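2022-11-12, Ollside room, bench notes

Right, writing this up while I still remember it, because the rules sheet on the wall is from July and half of what we do now isn't on it. I spent the session going through the bottle task with the Cumen handling rules in one hand and a pencil in the other. Scribbles in the margins are now too dense for anyone but me, so consider this the readable version (mostly).

Bottle work first. Our rule 2 says "sealed containers only near the fridge", and I've always found that a bit woolly. Sealed by whom? Checked when? I've changed it to: cap on and hand-tightened by a person before the arms are enabled, and checked again if the bottle has been dropped or squeezed. I also want the rule to cover anything waiting on the table, not only whatever is in the hand. A bottle standing by is still part of the task!

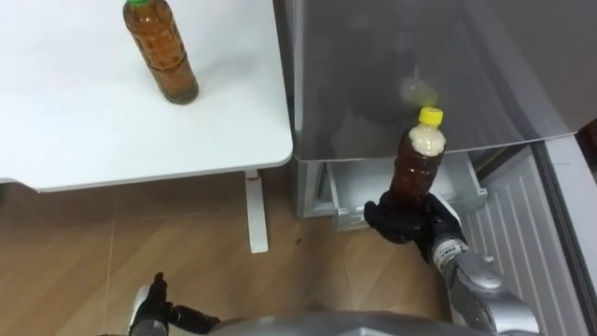

Does a sealed bottle still count as a liquid hazard under our rules? It counts exactly the same as an open one, and the towel and the stop button both stay within reach until the arms are disabled.

That came up because the old wording let you skip the towel if the cap was on. I've crossed that out. A cap can be on crooked and look fine from the operator's spot, and there are power strips on our floor. Which brings me to my own pet peeve, the cables.

The Prellach guide (the one we borrowed our floor rules from) wants the tether on the side away from the task, with slack, and no one standing inside the loop. I like that rule and I'm keeping it word for word. What I'm adding is a line about the overhead run. We talk about the floor cable all the time and then forget the bundle going up and back from the head, and it's the one that pulls first if the robot steps forward. New line reads: before any step, look up, then look down. Simple enough that even I'll do it.

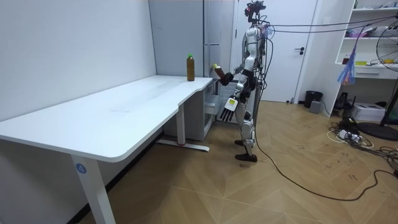
Bottle in the right hand over the back corner of the desk, tether trailing off across the floor toward the lower right corner.

Other things I changed while I was at it:

- Drawers get closed before we start unless the task needs them open. We're terrible at this. I'd put it on the pre-start list, near the top, in big letters.
- Shelves on the robot's far side are out of bounds for reaching across while the arms are live. Walk round or wait.
- Fan stays where it is. If you want it moved, move it between runs and say so out loud.
- Speed cap stays at setting 2 for anything with a bottle. I tried to argue myself into a higher one and lost.

Then the reach rule, which took me longer than everything else put together. The draft I had said the hand should "approach slowly", and slowly means something different to every operator we've ever had in here. I've split it in two. First the hand comes in beside the object with the fingers open and stops. Then the operator says "closing" and only then do the fingers close. If the bottle shifts on the way in, you back out the way you came, fingers still open, and start over. Don't chase it across the desk (guilty, many times).

I know the spoken call feels silly when you're working alone with one spotter. Do it anyway. It gives the spotter a moment to say no, and it makes the log far easier to match up later.

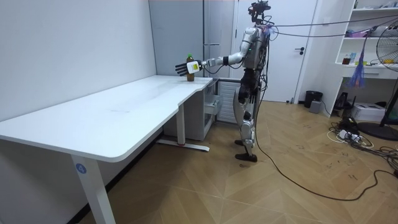 ## Floor and footing

Somehow our sheet had a full page on hands and one line on feet. The line was "ensure clear floor", full stop. I've gone through the Arancibia checklist and pinched the bits that suit a room our size:

1. Sweep before powering up. Grit underfoot is a slip waiting to happen.
2. Look at both feet from the front and from above before the first step.
3. Anything stored on the floor goes back against a wall or under the shelves.
4. Cable loops near the feet get lifted clear by a person with the robot in hold, never during motion.

I'd like number 4 to be a stop-work item. If you see a loop close to a foot, you call hold, you get a hold, and no one grumbles about the lost run.
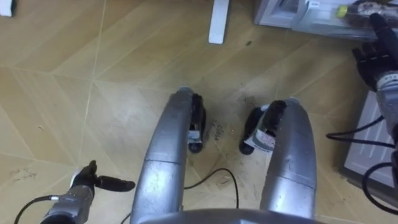 Floor marks are the other gap in our sheet, and I've got opinions. We've never agreed on who may write on the floor, what with, or when it gets cleaned off, so old marks hang about and people line up to the wrong one. My proposal is that each mark gets an entry in the log and comes off when the log entry is closed. The handwritten one between the feet, which I read as something like "CiD4", is a good test: if you can't find the entry for a mark like that, it shouldn't be used for positioning. Same goes for the cable arching across the floor just below it, which is precisely the spot my number 4 is meant for. Both checks can be done from the head view before anyone walks over.

Still to do: type up the new sheet, get the fridge wording past the Cumen people, and find out whether the spotter is allowed to hold the tether. The Prellach guide says no and the Arancibia checklist doesn't mention it. I'm going with no until I hear back.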